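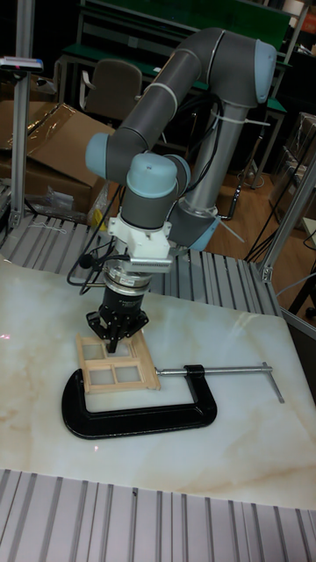
4. Re-logging of the Brala drill core

Abstract Introduction Methods Results Discussion References

4.1 Material available

The Brala prospect was drilled in two campaigns by two different owners. Core from the first campaign was logged by hand on paper sheets, with rock names taken from the regional map. Core from the second was logged on a tablet with a fixed list of codes. The two lists do not match well. What the first owner called altered andesite covers at least four of the later codes, and the term "silica zone" was used in both campaigns for different things. Any model that joins the two sets of logs without checking them carries this confusion straight into the rock domains, and from there into the grade estimate.

We therefore went back to the core. All 27 holes that cross the Vanda fault or end within sight of it on section were laid out at the Bomero core store and logged again from the collar down. Most of the boxes were in good order. In the older holes some depth blocks had lost their writing, and these were placed again by matching the broken ends of the core and by checking against the driller's sheets. Where neither method gave a clear answer the interval was marked as uncertain and left out of the comparison in Section 5.

Holes from the Xaba side of the valley were not logged again. They were drilled for a different purpose, mostly to test the gravel cover, and few of them reach fresh rock. They are used here only to fix the base of weathering.

4.2 Logging method

Logging was done by Sebastião Queiroz and Magdalini Zacharopoulos. Each worked alone on a full hole, and neither saw the older log until the new one had been closed. Rock type, vein type, alteration and broken ground were recorded in separate columns. This was a change from the earlier practice at Brala, where a single code could stand for a rock and its alteration together. A logger who was unsure of the rock type entered the nearest textural term, such as fine-grained or fragmental, and left the rock name blank. Blanks were filled later only where the chemistry gave good grounds for it.

The code list was kept short. A long list looks careful on paper, but the older tablet logs show that most of the codes were hardly used and that the same few were applied to nearly everything. We settled on a list that could be printed on one side of a card and propped up beside the core. It was changed once, at the end of the first week, when a pale dyke rock that had been put down as bleached andesite was given its own code. The holes already finished were checked again for this rock and two of the logs were corrected.

Veins were recorded by main mineral, by the angle they make with the core axis and by what they cut or are cut by. The last of these took the most time and proved the most useful. In the older logs the order of the veins can be worked out in only a handful of places. Core that had been sawn for assay was logged from the cut face, wetted with a brush. Whole core was logged from the outer surface, which hides thin veins, and the vein counts from whole core should be read as minimum values. We did not attempt to correct for this.

Broken ground was treated with some care, as much of the argument in this paper rests on where the Vanda fault is drawn. Breaks made by drilling or by handling were left out when they could be recognised by fresh, rough, clean faces that fit together. Breaks with clay, polish or mineral coating were counted as natural. A fault was logged only where clay or crushed rock was present across the full width of the core. Short runs of rubble with no clay were logged as rubble, even where the section drawing led us to expect the fault at that depth.

4.3 Sampling

A total of 302 samples was taken for whole-rock chemistry. They were chosen after the logging of each hole had been completed, so that every logged rock type was covered in every hole where it occurs and was thick enough to sample. Veins wider than the core were avoided and thin ones were trimmed off where this could be done without losing too much rock. Samples from the fault zone itself were bagged whole, with the clay, and are listed separately.

Eirini Alexiou prepared the sample list and kept the record of depths. Duplicates were made by splitting the crushed material and given numbers in the same run as the ordinary samples. Blanks were placed after samples with visible sulphide. One batch was held back when a blank returned more copper than it should have. The crusher had been cleaned with air only, and the batch was prepared again from the remaining half core with a wash of barren quartz between samples. The first set of results from that batch has been dropped and does not appear in any table.

Figure 3. Six-jointed arm above a white marble-patterned work board. 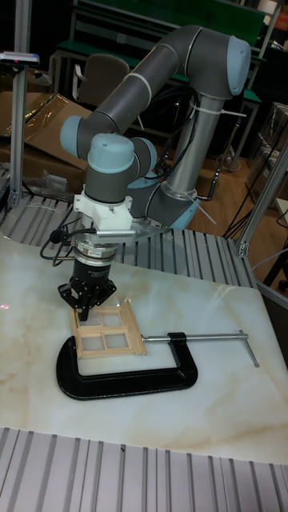

The elements used to tell the rocks apart were chosen for their low mobility in hot fluids. Titanium, zirconium and aluminium do most of the work. Ratios among these three separate the andesite from the dyke rock without overlap, except for a small group of samples close to the fault in which the rock has clearly gained and lost material. Sodium and potassium were not used for naming rocks at all. They were kept for the alteration work, in which their movement is the thing of interest. Calcium was of little use for either, given the amount of late carbonate in the upper part of the system.

4.4 Agreement between loggers

The longest hole in the set, at 1,053 metres, was logged twice, once by each logger, to see how far the two agreed. It was a fair test, with every main rock type present and two crossings of broken ground. Gerasimos Kyriakidis compared the logs by sliding a fixed window down the hole and noting whether the two loggers had given the same code. He had taken no part in the logging.

Agreement on rock type was good in fresh rock and poor in strongly altered rock, which is what most workers would expect. The disagreements were not spread evenly. Most fell at contacts, where one logger drew a sharp line and the other allowed a mixed interval, and these make little difference at the scale of the model. A smaller number were real differences over long runs of core. In each of these the rock was pale, fine-grained and full of clay, and the chemistry placed it with the andesite more often than with the dyke. Both loggers had leaned too far towards the dyke code after it was added to the list.

Agreement on vein type was better than we had hoped. Agreement on vein angle was worse, mainly in whole core, where a thin vein seen on a curved surface is hard to measure by eye. We have used angles from sawn core only in the sections that follow. Both loggers placed the two fault crossings at the same depth to within the length of one core box, and both noted the same polished surfaces above the upper crossing.

4.5 Changes made to the database

After the comparison, each disputed interval was looked at again by both loggers together, on a Wednesday set aside for it, and a single code was agreed. Where they could not agree, the chemistry decided. Where there was no chemistry the interval was coded as unassigned. Veronika Berchtold entered the changes and kept the first versions of both logs alongside the agreed one, so the effect of this step can be checked by anyone who wishes to repeat the work.

The older logs were kept as well. They are not used in the new domains, but they record some things that can no longer be seen, such as the colour of fresh sulphide in core that has since tarnished, and short intervals of core that were taken whole for metallurgical tests. For those missing intervals the older rock name was translated to the new list by hand, hole by hole, using the logged rock directly above and below as a guide. They are flagged in the database and shown with a dashed outline on the sections in Section 5.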